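Week 6: Boxes, continued

Okay, picking up where we ran out of time. I promised you more on reusing cardboard boxes, so let's do the flaps first (my favorite part, sorry!).

When you get a secondhand box, look at the rim before anything else. People check the bottom and forget the top, and then they wonder why the tape won't hold. A flap that has torn unevenly gives you very little to tape to, and a crumpled corner is where a stack starts to lean. I'd still use a box like that for sweaters or pillows, but no books, please.
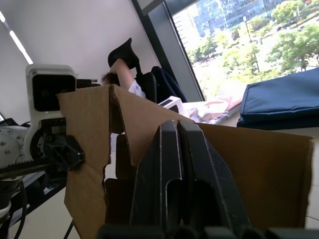

Gangadharan Bhat wrote to me after last week's class that he just cuts ragged flaps off completely and uses the box as an open bin on a shelf. Fine by me, as long as nothing goes on top of it!

For the Brondthorpe exercise you'll have 414 items to pack, over 276 of them soft. Sort first, then pick boxes, worst ones for the soft stuff. Write the contents on two sides and skip the top, you won't see it once things are stacked.

Bring a marker and your own tape. Sheets go to Jade Simard before the break.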